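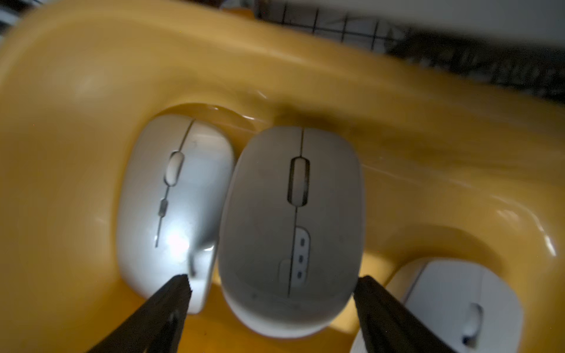
电子产品回收与翻新企业 Culisent 宣布，公司已完成 Ovgate 翻新中心分拣工位自动化设备的采购规划，将分两期购置机械臂工作站，用于旧电脑外设的拣取、分类和装盘。首期计划已列入本年度设备预算，9月起进入供应商报价阶段。规划所针对的是翻新线上最费人手的一道工序：把外形相近、尺寸不一的小件逐个从料盘中取出。以鼠标为例，黄色料盘的凹槽里放着三只，有银白的，有浅灰的，也有白色的，其中银白和浅灰两只几乎挨在一起，夹爪的两根手指分列浅灰那只的两侧。这类间隙的大小直接决定夹爪的选型，也决定料盘是否需要重新开模，两项费用在首期预算中都单独列出。

Ovgate 翻新中心目前处理鼠标、键盘、小型读卡器和各类适配器，来源以企业批量退役设备为主。物料到货后先经人工初检，再按型号、外观等级和连接方式分入料盘，之后送往清洁和功能检测。鼠标和适配器体积小、数量大，型号又杂，分盘环节的工时占比长期偏高。公司在年初的产线评估中把这一环节列为优先改造项目，项目名称定为 Calum。

按照 Calum 项目的安排，首期采购2套工作站，每套包括一台机械臂、一副可更换手指的夹爪、腕部相机、工作台和安全防护装置。两套设备安装在同一条分拣线上，一套负责鼠标等外壳光滑的小件，另一套负责适配器和带线缆的物料。二期采购的数量不在本次预算中锁定，将根据首期设备的运行记录另行申报。

在预算编制上，Culisent 把费用分为设备本体、末端工具、料盘与工装、系统集成、培训和备件六项。公司在询价中发现，不同供应商对“整套价格”的定义差别较大，有的不含夹爪手指的更换件，有的不含相机标定和现场调试。为便于比较，公司要求所有报价按上述六项分列，并注明每一项的交付周期和质保范围。未按要求分列的报价不进入评审。

末端工具是此次规划中讨论最多的部分。旧鼠标外壳有亮面也有哑光，部分带有划痕和污点，表面摩擦情况不一致；亮面外壳还会产生反光，对相机识别有影响。公司因此在技术要求中写明，供应商须使用由 Culisent 提供的实物样品进行试抓，不接受只用全新产品完成的演示。样品共计2000件，由 Ovgate 翻新中心从日常来料中抽取，覆盖主要外形和外观等级，试验结束后全部退回。

料盘方面，公司倾向于继续使用现有的模制塑料料盘，以控制改造成本。现有料盘的凹槽为圆弧形，便于人工取放，但相邻物件之间的距离不固定。如果试抓结果表明间距不足，公司将采用增加隔条或降低每盘装载量的办法，重新开模作为最后选项，相关费用已作为预备金列入。

系统集成由工程服务商 Zakaria 承担。Zakaria 将负责工作站与现有物料追踪系统的对接、工位布局以及安全评估，并在设备到厂前完成电源和网络点位的改造。双方约定，现场安装调试期为15天，其间分拣线其余工位照常运行。验收分静态检查、单机试运行和连续生产三步进行，每一步均有书面记录，尾款在连续生产验收通过后支付。

备件和维护费用按3年测算，包括夹爪手指、气路或电气易损件、相机镜头保护片以及软件维护。Culisent 表示，过去采购检测设备时，备件费用通常在设备投入使用后才逐项申请，审批周期较长，影响停机后的恢复速度。本次将其提前纳入采购总额，由 Ovgate 翻新中心统一管理库存。

人员方面，分拣线现有岗位在首期实施期间保持不变。部分操作人员将转为工作站看护和异常处理，主要工作包括补充料盘、处理未能识别或抓取的物件，以及更换手指。培训由 Zakaria 与设备供应商共同提供，费用计入首期预算。

有意参与报价的供应商可向 Culisent 采购部索取技术要求文件和分项报价表。文件中包括料盘尺寸图、样品清单、工位平面图和验收标准。样品试抓可在供应商场地进行，也可预约在 Ovgate 翻新中心进行。

关于 Culisent
Culisent 从事办公电子设备及电脑外设的回收、检测与翻新，为企业客户提供退役设备处理服务，旗下设有 Ovgate 翻新中心。

关于 Zakaria
Zakaria 是一家工业自动化工程服务商，业务包括产线规划、设备集成和现场调试。

媒体及供应商垂询，请与 Culisent 采购部联系。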